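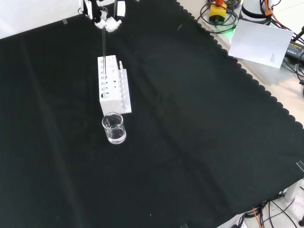 Photo: Seltodari Media Library

Sport Business, Week 6: How a transfer fee really works

Welcome back! Last week was all gate receipts and shirt sales, so today we get to the fun part. We're going to buy a footballer. By the end of the hour you should be able to read a headline fee and tell me why the club's accounts show something quite different.

Our practice clubs are Skukport and Brutham, the same pair we'll use right through to the March assignment, so keep this handout.

1. What is being bought?

A club doesn't own a player. It holds his or her registration, and it has a contract of employment. When Skukport "sells" its winger, it agrees to end that contract early and release the registration, and Brutham pays for the privilege. The player then signs a brand new contract with Brutham. So there are two negotiations going on, often at the same time, and either one can sink the deal. Students nearly always forget the second one!

If the contract has run out, there is usually no fee to the old club (compensation for training young players is the big exception, and we'll get to it in Week 8). This is why a player with six months left is worth so much less to the seller than the same player with three years left.

2. Spreading the cost

Say Brutham pays 2000 for the winger (all figures in thousands of dollars) and signs her for four years. The whole 2000 does not land in this year's expenses. The registration is treated as an asset and its cost is spread evenly over the contract, a method called amortisation:

2000 divided by 4 = 500 a year

After one season the winger's book value is 1500. After two it is 1000. Now suppose Brutham sells her at that point for 1629. The profit in the accounts is 1629 less 1000, or 629, even though the club got back less cash than it paid. I love this example. It looks like a trick the first time you see it, and then you start spotting it everywhere in the sports pages.

Try it yourself: what happens to the yearly charge if she signs a two-year extension after season two? (Take the remaining 1000 and spread it over the four years she now has left.)

3. Add-ons and clauses

Headline fees often bundle in money that may never be paid. The common ones:

Appearance payments - triggered when the player reaches a set number of matches. In our case file it's 18 league starts.
Sell-on clause - the old club takes a share of a future sale. Skukport has asked for 16 per cent of any profit. Read the wording closely, as a share of profit and a share of the full fee are very different things.
Release clause - a set price at which the club has agreed to let the player talk to others.
Buy-back - the seller may re-sign the player at an agreed price.

Work out the sell-on for the sale in section 2. The clause uses price paid against price received, so have a think about whether Skukport gets anything at all.

4. Loans

A loan moves the player for a short spell while the parent club keeps the registration on its books, and amortisation carries on as normal. Wages can be split any way the two clubs like. Some loans carry an option to buy and some an obligation, and that one word changes the bargaining completely.

Before the tutorial

Read the Vermeulen case file, parts one and two, and skim the glossary. Bring a calculator and a transfer story from any code you follow - netball, league, hockey, whatever you're mad about. We'll pull the fee apart together and see how much of it is guaranteed.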